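4.2 Caps, labels and refund rates

Households in Ralden and Rellgate were asked to keep a diary of every drink container they brought home. Of the 576 households approached, 127 returned a diary complete enough to use. Small containers (500 mL and under) were mostly bought away from home and seldom reached the depot. Larger bottles were emptied in the kitchen and stored for return, often in the garage.

Labels were a source of confusion. Several diary keepers believed a bottle with a torn label could not be refunded, and put it in the kerbside bin instead. Coloured plastic raised similar doubts, although both depots accept it. Views on caps were divided, and the advice printed by the two councils did not agree at the time of the survey. Yu's earlier interviews in Symonenko recorded the same uncertainty. We return to the wording of council advice in the next section. 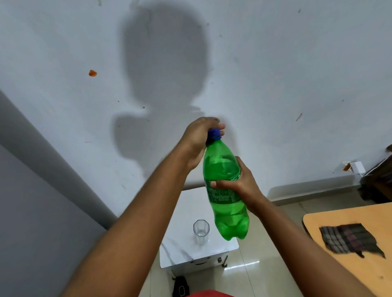
Rellgate, September. Figure 6. Green plastic soft drink bottle with a blue screw cap and a wraparound label, the type of container most often queried in the diaries. Photo: Pao-chu Yu.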